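Nikuvico to refit shared workroom at Lahtinen building

Work on the shared room on the ground floor of the Lahtinen building will start in March, the furniture firm Nikuvico has confirmed. The job covers the floor sockets, the table layout and the storage of seating, and is expected to take 11 working days. The room will stay open in the evenings while the work is going on.

The tenants' group asked for the changes after a survey of how the room is used. Replies showed that most people bring at least one item that needs mains power, and that the fixed sockets are all on one wall. Seating was the second most common complaint. Chairs are moved between the desks and the centre of the room several times a day and are seldom put back.

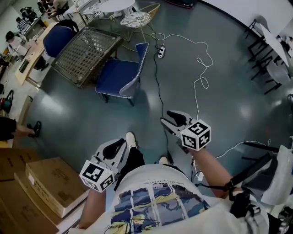
Power supply accounts for the larger part of the budget, which has been set at 3,288 euros including fitting. Two floor boxes will be sunk level with the surface and fed from the existing circuit. The present arrangement, a white power strip lying on the floor with its cables running out across the open area, will be withdrawn once the boxes have been tested. Extension leads will still be allowed at the desks, provided they are kept against the wall.

The floor itself will not be replaced. Tyyne Valtonen, who drew up the plan for Nikuvico, said the glossy finish was sound and would only be cut where the boxes go in. "We lift as little as we can," she said. "Each opening is cut, edged and sealed on the same day."

Most of the furniture is to be kept. The blue upholstered chairs stay, as does the black metal table with the perforated top, although the table will be turned to leave a clear route to the door. The light wooden desk remains along its present side of the room. The white round table and the small patterned stool will be grouped as a separate sitting area -- a request made by several of the smaller tenants.

Shelving from the Hotano range will be added for bags and loose equipment. Each shelf is rated for a load of 100 kg when fixed to the wall, according to the plan.

Aatos Pelkonen, speaking for the tenants, said the group had also asked for better lighting but that this had been put off. A separate quotation is being prepared by the electrical contractor Mernemar.

Bookings made for daytime hours in March will be moved to the meeting room on floor 2. Questions about bookings should be sent to Venla Harju at the building office.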